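Redonner un coup de jeune à une vieille tour : nos astuces d'atelier

Quand un ordinateur de bureau se met à souffler comme un sèche-cheveux dès qu'on ouvre trois onglets, on pense tout de suite à le remplacer. Attendez un peu ! Dans bien des cas, la pauvre machine est surtout encrassée, et une petite matinée de ménage suffit à la rendre de nouveau fréquentable. J'ai pris l'habitude de faire le mien en février, quand il fait trop mauvais pour toucher au jardin, avec un thermos de thé à bonne distance (vraiment à bonne distance) et la radio en fond.

Avant d'ouvrir

Éteignez l'ordinateur pour de bon, pas en veille, puis débranchez le cordon secteur et tout le reste : écran, clavier, réseau, la vieille imprimante qui ne sert plus à personne. Appuyez ensuite quelques secondes sur le bouton de démarrage, le temps que les dernières charges s'évacuent. Moi, je photographie toujours l'arrière avec mon téléphone avant de retirer les câbles, et je ne compte plus les fois où cette photo m'a sauvé la mise au remontage.

Pour le matériel, pas de folies. Un tournevis cruciforme moyen, un pinceau large à poils doux, une bombe d'air sec, un chiffon microfibre, quelques cotons-tiges et un vieux moule à muffins pour trier les vis. Mon voisin Ostap Holovko, qui a dépanné la moitié de la rue, ajoute une lampe frontale, et je dois dire que je m'y suis mise aussi.

Coucher la tour et prendre le temps de regarder

Posez le boîtier sur le flanc, panneau latéral vers le haut, sur une table bien dégagée et stable. On a ainsi les deux mains libres et rien ne pend. Une fois le panneau retiré, touchez une partie métallique nue du châssis pour vous décharger de l'électricité statique, et recommencez de temps en temps, surtout si vous portez un gros pull en laine.

Résistez à l'envie de tirer sur quoi que ce soit ! Sur les tours de bureau comme ce modèle à carte mère Dell, bien des choses se repèrent à la couleur : la languette bleue près de l'alimentation, les clips bleus du support de disque dur. C'est une aide précieuse quand on débute, et une bonne raison de faire le tour du propriétaire avant de sortir le tournevis.

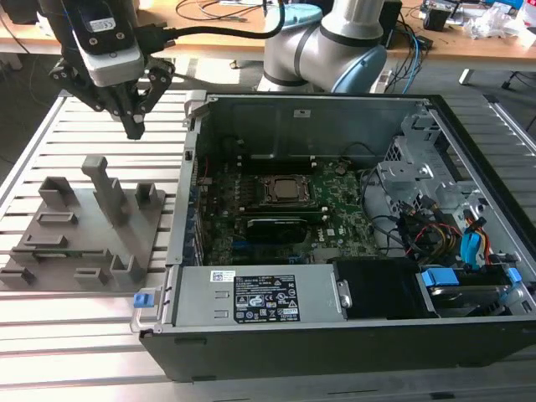 Dépoussiérer sans rien abîmer

Commencez par le pinceau, à sec, en partant du haut et en ramenant la poussière vers l'extérieur. Passez ensuite la bombe d'air par petites pressions courtes, bien droite, à une vingtaine de centimètres (20 cm, c'est la longueur de mon pinceau, ce qui m'évite de chercher une règle). Si un ventilateur se trouve sur le chemin, bloquez doucement ses pales avec un coton-tige : il ne faut pas le laisser s'emballer sous le souffle.

Pour l'alimentation, on ne l'ouvre jamais, même débranchée, même si l'on est très curieux. On souffle à travers les grilles et on s'en tient là. Quant à l'aspirateur de la maison, laissez-le dans son placard, il peut créer de l'électricité statique et il avale les petites vis avec un appétit redoutable.

Mettre de l'ordre dans les câbles

Les faisceaux qui descendent vers la carte mère finissent souvent par s'étaler un peu partout. Rassemblez-les en douceur avec des attaches en tissu autoagrippant, que l'on peut rouvrir autant qu'on veut, et évitez les colliers en plastique trop serrés. Laissez toujours un peu de mou au niveau des prises. Le câble SATA, en particulier, n'aime pas être plié à angle vif.

J'achète mes attaches en rouleau chez Burkoseck, à la coupe, et le même rouleau me sert pour les rallonges du garage et les tuteurs des tomates. Un morceau de 3 cm de trop ne gêne jamais, un morceau trop court finit à la poubelle.

Refermer et rebrancher

Avant de remettre le panneau, appuyez légèrement du bout du doigt sur chaque connecteur que vous avez approché, puis vérifiez qu'aucune vis ne traîne au fond du boîtier. Rebranchez d'après votre photo, allumez, et tendez l'oreille : un frottement régulier vient presque toujours d'un câble trop près d'un ventilateur. On éteint, on débranche, on l'écarte, et on repart.

Dernière chose, l'emplacement. Une tour posée à même la moquette ramasse tout ce qui passe, poils du chat compris. La mienne est montée sur une petite caisse retournée, à côté du bureau, et je passe un coup de chiffon sur les grilles quand je fais les plinthes.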